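Vendach Wall Sealer, 500 ml

Clear sealer for indoor brick and small tile. It keeps the colour of the wall and leaves no shine. Suitable also for grey grout.

Clean the wall first and let it dry overnight. Apply with a soft brush, one thin coat. Second coat after 45 minutes.
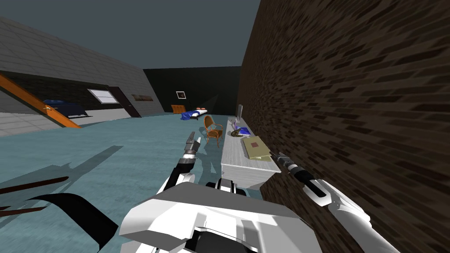
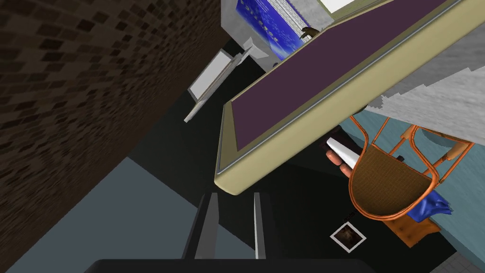 Wall finishes: dark brown brick (first), small brown mosaic tile (second).

One bottle covers 6 square metres. Carton of 18 bottles on request, please write to Reinaldo Tavares at our Callitz store.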